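Budget thread, as promised. We're planning hand-held gripper kit for next year and a few people asked how we split the money.

Total for the first round is 553 a head. That covers the gripper, spare fingers, a charger and a case. It doesn't cover anyone's time.

We asked Ornitz and Okoth for prices. Okoth was cheaper per unit but wanted payment up front. Ornitz will invoice in November, so we're going with them.

Spare fingers are 74 a set. I had put down one set each. Nazar Didenko told me to make it 2 and I've changed the sheet.

Grippers get ordered in pairs. A lot of the cloth work needs one in each hand, or two people with one each, so a single unit isn't much use to us.

Folding boards: I've left 110 in for these. Gervásio Teixeira wants a flat grey board at every site. Cheap compared with everything else, so no argument from me.

No robot arm in this budget. Rumden quoted for one and we'll look at it again once the T-shirt work is further on.

The work is done in ordinary bedrooms, on ordinary beds, so no line for furniture or room hire either.

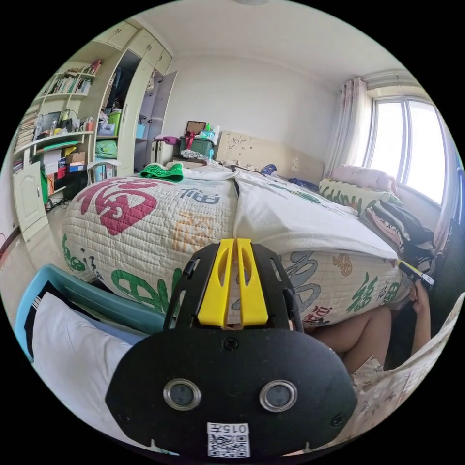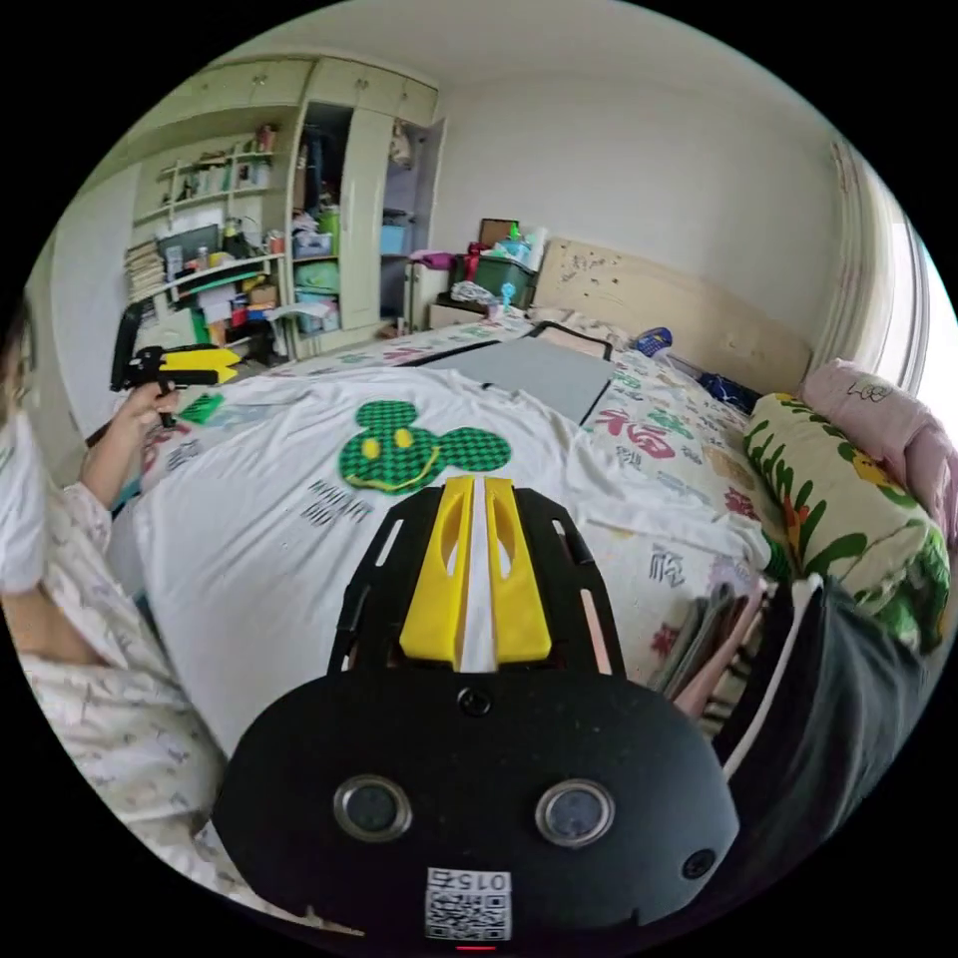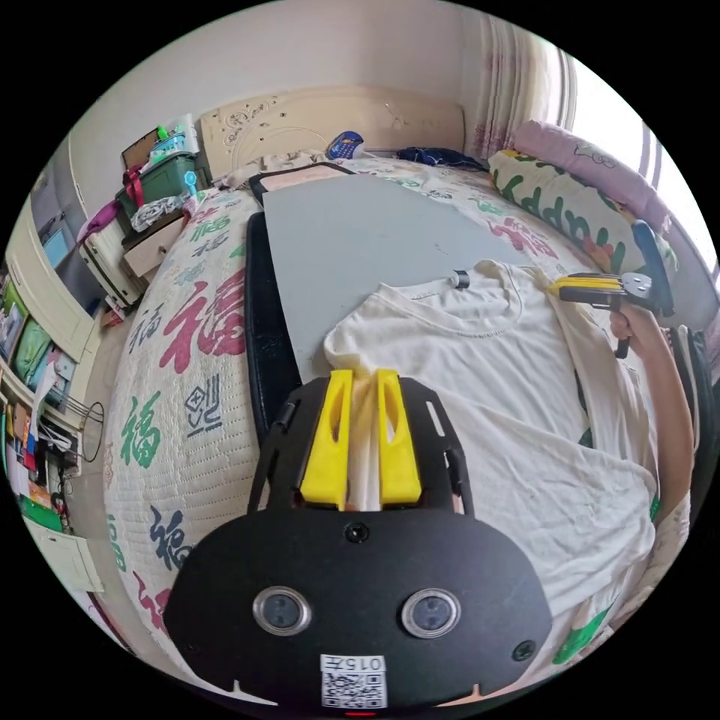

Photos: Curnden home tasks

Still to price: storage, postage both ways, and a repair allowance. If you've bought in pairs before, what did you set aside for repairs in the first year?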